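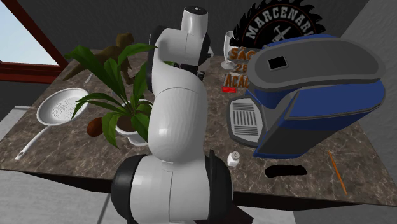

Computer rendering: white robot arm over a marble-topped table, frying pan at left.

FOR IMMEDIATE RELEASE

Gosham Memorial Society Asks for Proof Behind "Lasting" Online Obituaries

ALVARADO, 6 Aug 2021 - The Gosham Memorial Society today called on Tellilness, the company that runs the Gundo obituary service, to explain what it means when it tells grieving families that a death notice will be kept "for good."

Gundo took over paid death notices for the Alvarado area in January. Families are charged $200 for a notice with a photo, and the company says the fee covers permanent storage, a searchable page and a guest book. The Society has read the terms of service that go with that promise. Permanent storage is described there as lasting "for as long as the service is offered in its present form." The Society would like to know how that differs from storage that is not permanent.

"We have had it explained to us on the phone twice, and both times the word 'forever' got shorter as the call went on," said Rigoberto Barajas, president of the Society. "If a family pays for a page that can be taken down when the company changes its mind, then call it a rental. People can decide about a rental."

The Society keeps an index of local death notices for people doing family research. In checking that index against Gundo, members looked for 2,792 notices that Tellilness said had been moved over from the older site. They found 1,351 of them. The company has said the rest are "in process." It said the same thing in spring, in the same words.

Some of the notices that did come across have problems of their own. Lines are missing from the middle of sentences, so that a man's parents are named in one line and the next begins partway through his school years. Married names have been dropped. In one notice the list of surviving grandchildren is attached to the wrong person. The Society reported nine of the worst cases to the company by letter and received a reply thanking it for its interest in Gundo products.

Tellilness has also announced a writing tool that will turn a short form into a finished obituary. The company says the tool will "ease the burden on families." The Society has seen three samples. All three people were described as having lit up every room they entered, and one was said to have loved the outdoors, although the form said only that he had worked for the county roads department. Barajas said the Society has no quarrel with help for people who find it hard to write, but would want to see the tool handle a few real lives before believing much of what has been said about it.

Funeral homes in the area have been told they may offer Gundo notices as part of a package. The Society is asking those businesses to show the cost of the notice as a separate line on the bill, and to tell families that they are free to place a notice elsewhere or to go without one. It is also asking Tellilness for:

A plain statement of how long notices will be kept, in years
A date by which the missing notices will be posted
A way for families to fix mistakes at no charge
A full copy of all local notices, placed with the Gosham library

The last request matters most to the Society - a paper clipping in a library drawer has so far outlived every website that was meant to replace it. Tellilness has said it will "explore partnership options" with the library. The library reports that it has not been contacted.

Families who placed a notice before January are encouraged to look it up on Gundo, save or print a copy, and compare it with the original if they still have one. Missing or damaged notices can be reported to the Society at its regular desk in the Gosham library, where members can also help search the printed index. There is no fee for this.

About the Gosham Memorial Society

The Gosham Memorial Society is a membership group that indexes death notices, cemetery records and funeral programs from Gosham, Alvarado and the towns nearby. It accepts no money from funeral homes or notice services.

Media contact: Rigoberto Barajas, President, Gosham Memorial Society

###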